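10/4/25

I spent most of this week on the timing layer between the policy process and the two arm drivers. None of it is glamorous, but I keep having to explain the same design to people, so I'm writing it down.

The old setup ran one Python loop. It read joint states from the left arm, then the right arm, grabbed a camera frame, called the policy, and wrote both commands. When inference was fast the loop looked fine. When it was slow, both arms held their last target for too long and then jumped. The worst gap I logged was 167 ms, which at our speed limit is enough to knock a part out of reach.

The new setup splits this into three processes. Each arm has its own driver that runs at a fixed rate and interpolates toward the newest target in a small ring buffer. The policy process publishes chunks of 11 future targets, each with a timestamp. The drivers don't care when a chunk arrives, only what time each target is meant for. Stale entries get dropped on read. I call the buffer library Leson, and it is 216 lines including the tests.

Two problems came up right away.

The first was clock offset. The camera stamps frames when the buffer is handed over, and the drivers stamp joint states when the serial read returns. Those are different events. I had been treating them as the same instant, so the policy saw an image paired with joints from slightly later. Gadisa Dinsa found this by plotting a wrist joint against the gripper's pixel position and noticing that one curve was shifted. The fix is a constant per device, stored in the calibration file and checked at startup.

The second was chunk boundaries. A new chunk rarely agrees with the tail of the old one, and switching hard produces a small kick at the wrist. I now blend over the first few targets with a linear weight. I tried a cubic and could not tell the two apart in the logs, so linear stays. 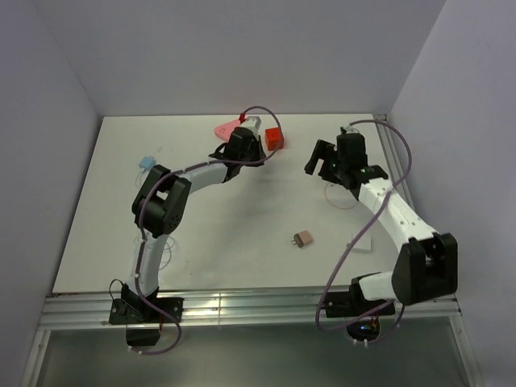

Why not run both arms from a single driver process?

A slow serial read on one arm would delay the other, and a crash would take both down at once. Separate drivers cost a little more memory and need a shared clock, and both of those are easy to live with.

Collision checking sits above all of this. With two arms reaching toward the same part of a table, per-arm joint limits say nothing useful about the space between them. The checker models each link as a capsule and tests pairs across arms before a chunk is published. If a pair is inside the margin, the whole chunk is rejected and the drivers coast to the last accepted target. Ismail Benkirane wants to reject only the offending arm's targets. I'm against it for now. Half of a bimanual plan is a different plan, and the policy was never trained on it.

The capsules do not include the cables, and I don't have a good answer for that. Padding the upper links covers part of it at the cost of false rejections near the middle of the table.

Still open:

- Leson has no way to report how many targets it dropped.
- The startup check on clock offsets takes 9 seconds. Most of that is waiting for the camera to settle.
- Logs from before June use the old timestamp format, and the replay tool reads them without a warning.

I'll do the replay tool first. It already cost me an afternoon.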